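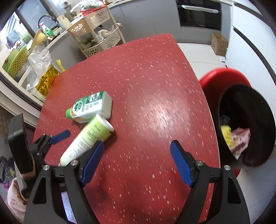
3.2 Sorting and discarding in the kitchen

The second part of the study looked at how people clear a small kitchen surface when a waste bin is placed within reach. Earlier work on household waste has mostly dealt with what ends up in the bin at the end of the week. We were more interested in the moment of decision, when a person picks up a bottle, a tube or a wrapper and either throws it out, puts it aside or sets it back where it was.

Sessions took place in home kitchens that were in daily use. We asked residents not to tidy beforehand, and the counters, shelves and carts were left as the household kept them. The person clearing worked beside the bin and was told only to leave the surface ready for preparing a meal. No time limit was given. A session ended when the person said the surface was done.

Across all households we logged 383 handling events. An event began when an item left its resting place and ended when it was released. Each event was coded as discard, set aside or return. Manju Nigam coded the full set, and Inês Bragança coded a second pass of 200 events without seeing the first codes. Disagreements were settled by discussion. Most of them involved items that were moved a short distance and then picked up again, which one coder read as a return and the other as two parts of the same event. 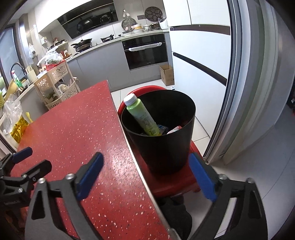 Bottles were handled differently from wrappers. Wrappers went into the bin quickly and were almost never looked at first. Bottles were often turned to show the label, shaken or tilted, and then held for a moment before being placed. This was also the case for bottles that the resident later told us had been empty for days. We take the pause to be a check on contents, though some residents said they were thinking about whether the bottle belonged with recycling – a question that came up most in homes with a single bin for everything.

The height of the bin also mattered. When it stood on the floor, people tended to gather several small items in one hand and drop them together. With the bin raised on a stool or low support, items were more often discarded one at a time, and larger ones were leaned against the side instead of being dropped. In 29 events a discarded item was taken out again, either to make room or because the person had changed their mind.

Figure 4. Handling events by item type (bottle, tube, wrapper, cloth, other) and outcome (discard, set aside, return). Events in which an item was taken back out of the bin are counted under their final outcome.

Cloth items were rarely discarded. They were usually folded or moved off the surface, and we return to them in Section 3.3.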